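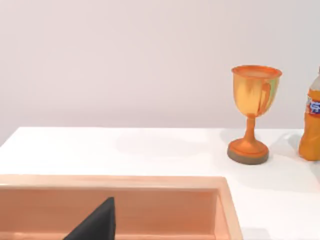 첫 소설 300부를 인쇄소에서 받아 거실 한쪽에 쌓아 두었는데 두 달 뒤에 열어 보니 맨 아래 상자 책들이 전부 휘어 있더라고, 이걸 펼 방법이 있느냐고 지난번 글에 댓글이 달렸다. 같은 분이 택배로 보낸 책 모서리가 찌그러져 반품이 들어온다는 이야기도 덧붙였다. 비슷한 질문이 몇 번 더 들어와서 집에 책을 쌓아 두고 직접 보내는 사람에게 필요한 요령을 한데 모아 적는다.

책을 받은 날

상자는 받은 날 전부 연다. 뜯기 귀찮아서 미루면 파본 교환 기간이 지난다. 한 상자에서 위, 가운데, 아래 한 권씩 꺼내 책등과 재단면을 보고, 책장을 엄지로 훑어 빠진 장이나 거꾸로 묶인 장이 없는지 확인한다. 파본은 따로 모아서 겉에 포스트잇을 붙여 둔다. 표지에 바로 붙이면 코팅이 같이 일어나는 종이가 있으니 비닐이나 종이로 한 번 싼 다음 붙인다.

갓 인쇄한 책은 잉크와 풀 냄새가 난다. 상자 뚜껑을 열어 둔 채 그늘에서 며칠 둔다. 햇볕에 내놓으면 책등 색이 먼저 바랜다. 빨간색과 노란색 표지가 특히 빨리 간다.

쌓는 자리

베란다와 보일러실은 안 된다. 외벽에 붙은 방이라면 벽에서 한 뼘 띄운다. 바닥에 바로 놓지 말고 나무 깔판이나 안 쓰는 선반 널을 받친다. 나는 Ultis 조립 선반의 맨 아래 칸을 쓰는데, 선반 판이 얇아서 책 상자는 한 칸에 한 줄만 올린다. 두 줄로 올렸다가 판이 가운데부터 처졌다.

상자는 세 단까지만 쌓는다. 400쪽짜리 책은 생각보다 무겁고, 맨 아래 상자 옆구리가 불룩해지면 안에 든 책도 이미 눌리고 있는 것이다. 상자 안에서는 책등을 한 방향으로만 몰지 말고 몇 권씩 엇갈려 눕힌다. 빈 곳은 구긴 종이로 채운다. 신문지는 손에도 책에도 묻으니 포장용 크라프트지가 낫다.

습도는 50퍼센트 근처에서 왔다 갔다 하면 크게 신경 쓰지 않아도 된다. Clavex 습도계를 상자 옆에 세워 두고 물 마시러 갈 때 한 번씩 본다. 8월에는 제습기를 틀고, 제습기가 없으면 옷장용 제습제를 상자 밖에 둔다. 상자 안에 넣었다가 물이 새서 열 권을 버린 적이 있다.

휜 책 펴기

표지가 바깥으로 말린 책은 대개 습기를 먹은 것이다. 먼저 마른 방에 하루 세워 둔다. 그다음 평평한 책상에 눕히고 위에 도마나 두꺼운 합판을 덮은 뒤 무거운 사전을 올린다. 여러 권을 한꺼번에 펼 때는 책 사이마다 흰 종이를 한 장씩 끼운다. 일주일이면 거의 돌아오고, 덜 펴졌으면 뒤집어서 한 번 더 한다.

다리미를 쓰라는 글이 많은데 권하지 않는다. 무선 제본한 책은 책등 풀이 열에 녹아 낱장이 빠진다. 헤어드라이어도 마찬가지다. 젖은 책이라면 젖은 장 사이에 키친타월을 끼워 넣고 몇 시간마다 갈아 준다. 물결 모양으로 굳은 종이는 완전히 펴지지 않으니 그런 책은 증정이나 낭독용으로 돌린다.

표지 얼룩

무광 코팅 표지에는 손자국이 잘 남는다. 마른 극세사 천으로 먼저 닦고, 안 지워지면 천 한쪽을 물에 살짝 적셔 꼭 짠 다음 문지르지 말고 눌러 닦는다. 알코올 솜은 인쇄가 묻어 나오는 표지가 있어서 파본에 먼저 시험해 본다. 스티커 자국은 지우개로 살살 밀면 없어진다. 하얀 지우개를 쓴다. 코팅이 없는 종이 표지는 닦을 생각을 하지 않는 편이 낫고, 처음부터 겉싸개를 씌워 보관한다.

서명할 때

서명은 면지에 한다. 코팅된 종이에는 유성펜, 보통 종이에는 안료 잉크펜이 무난하다. 만년필은 예쁘지만 마르는 데 오래 걸리고 얇은 면지에서는 뒤로 비친다. 서명을 마친 책은 바로 덮지 말고, 급하면 서명한 면에 기름종이나 습자지를 한 장 물려서 덮는다. 이름을 적어 달라는 주문은 받침까지 확인해서 메모지에 먼저 써 본다. 책에 틀리게 쓰면 고칠 방법이 없다.

포장과 발송

모서리가 찌그러지는 까닭은 대부분 봉투 안에서 책이 움직이기 때문이다. 순서는 이렇게 한다.

책을 얇은 비닐이나 종이로 한 번 싼다.
책보다 사방 1센티미터 크게 자른 골판지 두 장을 앞뒤로 댄다.
골판지끼리 테이프로 묶는다. 테이프가 책에 닿지 않게 한다.
완충 봉투에 넣고 남는 입구를 바짝 접어 붙인다.

골판지는 사지 않아도 된다. 인쇄소 상자를 잘라 쓰면 한참 간다. 칼은 새 날로 바꾸고 쇠자를 대고 자른다. 골 방향은 앞뒤 두 장을 서로 엇갈리게 대면 잘 꺾이지 않는다. 두 권 이상이면 봉투 말고 상자로 보낸다.

주소는 손으로 쓰지 말고 라벨로 뽑는다. Plurkumstead 같은 긴 지명으로 해외 주문이 들어왔을 때 손으로 옮기다가 철자 하나를 빠뜨려 책이 되돌아왔다. 주문서에서 복사해 붙이고, 뽑은 라벨을 주문서 옆에 놓고 한 번 맞춰 본다. 포장비로 권당 2000원을 잡아 두면 봉투와 라벨, 테이프까지 대체로 그 안에서 해결된다.

동네 서점에 맡길 때

책을 맡기기 전에 권수와 공급률, 정산 날짜를 종이에 적어 한 부씩 나눠 갖는다. 나는 Suksawat 서점에 처음 책을 맡기면서 말로만 정했다가 몇 권을 놓고 왔는지 서로 헷갈렸다. 견본은 따로 한 권 주고 뒤표지에 견본이라고 적는다. 팔리지 않은 책을 찾아올 때는 빈 상자를 챙겨 간다. 쇼핑백에 담아 오면 손잡이 쪽 책부터 표지가 접힌다.

돌아온 책은 새 책 상자에 섞지 않는다. 진열되었던 책은 위쪽 재단면에 먼지가 앉아 있으니 책을 꽉 쥐고 마른 붓으로 책등에서 바깥쪽으로 턴다. 붓은 화방에서 파는 납작한 것이면 되고, 페인트 붓을 쓸 때는 빠지는 털을 미리 뽑아 둔다.

면지 종류별로 어떤 펜이 번지는지는 지금 시험 중이다. 종이가 두 가지 더 오면 이 글 아래에 표로 붙이겠다.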